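Ratih Menon has baked bread for the Windano market for 18 years and still starts at 4 in the morning. "The dough decides the day," she said. In March she dropped two loaves and kept the rye – her best seller.
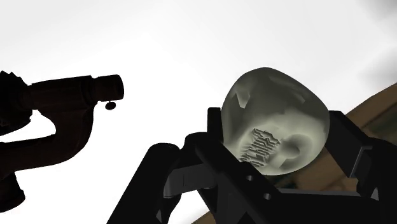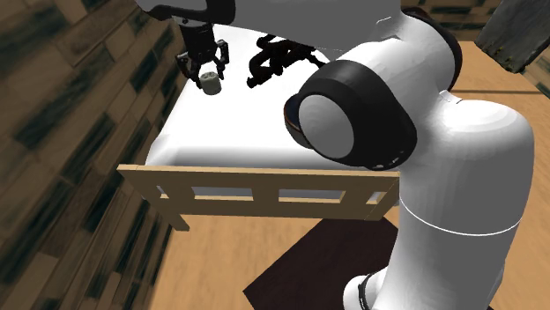

Juwita Sembiring would have kept the white loaf too, and told her so. "She may be right," Menon said. "But I sold 5 of them a week." She plans to raise the price of the rye next.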